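Features | Automation | Packaging | Test Bench | Archive | Subscribe

October

Teaching a cell to see a lid: recommissioning the Dallport jar line

By the Test Bench desk

The depalletizing cell at Dallport was down for 31 hours in the spring, and most of that time went on one camera.

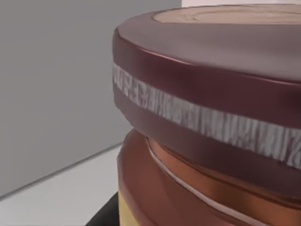

The cell handles screw-top jars and canisters for Ernton, a contract packer that runs short batches and changes products often. A six-axis arm from Marchetti picks each container off the infeed table, turns it to a known angle and sets it in a pocket on the labeling conveyor. A camera on the wrist finds the lid, measures how far the container is from the tool, and passes a pose to the controller. The mechanical side has given little trouble. The vision side has to be set up again whenever the lid, the light or the camera mount changes.

In the spring all three changed in the same week. The old mount had cracked at a weld. Its replacement sat the camera 2 millimeters lower, and the plant had swapped its overhead tubes for LED panels. The first batch after the restart was a dark, glossy canister, and the cell missed enough picks in the first hour that the line lead stopped it.

The maintenance crew decided to do the work in simulation first. Suvex, the integrator, keeps a model of the cell with the arm, the table, the lights and a set of rendered containers. The containers are given finishes that the vision software handles badly: satin and gloss on the same part, wood grain, rough printed bands, deep grooves between lid and body. A virtual wrist camera is driven toward each one until the lid fills most of the view, and the software is asked for a pose at every step.

Close range is where this kind of setup fails. At a working distance of 900 millimeters the software sees a whole circle and fits it without trouble. At 100 millimeters it sees part of a curved side and a sliver of the top. It has to decide which edge is the rim, and a decorative band that wraps the lid gives it two more long curves to choose from. A highlight along the rim can shift the fitted edge by more than the gripper will tolerate.

The crew worked through the settings in a fixed order. Exposure came first, set on the brightest part of the rim so that it no longer clipped. The edge threshold was raised next, until the rough texture inside a band stopped producing short false edges. The search region was then tied to the last good pose, so that on the final approach the software looks only where the rim should be. Below a set distance it now stops measuring height altogether and holds the last value – the arm covers the remaining travel on its own encoders.

That last change did the most good. It also places more weight on the hand-eye calibration, the measured offset between the camera and the tool flange. With the new mount that offset had to be taken again from scratch. The arm was moved through a series of poses over a printed target bolted to the table, and the result was checked by touching a pointer to a fixed pin from several directions. The first attempt failed the check. One of the target's bolts was loose, and the plate had been rocking slightly as the crew leaned across it.

Once the settings held in the model they were copied to the real controller. Two needed further work. The new panels threw a second highlight that the model lacked, and a matte shroud was fitted around the lens to block stray light from the side. Exposure was then trimmed again. The model has been updated with the panels in their true positions, a job that should have been done when they were installed.

Upkeep is light. The lens window is wiped at the start of each shift with a dry cloth. The pin check is run after any collision, any work on the wrist, and every planned stop. If the pointer lands off the pin, the cell stays in manual until the calibration is repeated. Mount bolts are marked with paint across the head, which shows at a glance whether one has turned.

New containers now go into the model before they reach the floor. Ernton sends a sample, Suvex builds the shape and finish, and the approach is run at several heights and tilts. Any container that gives an unstable pose at close range gets its own recipe, usually with a shorter exposure and an earlier handover to the encoders. Clear lids are still loaded by hand. A polarizing filter is on order for the wrist camera and will be fitted at the next planned stop.

Previous | Next | Back to Features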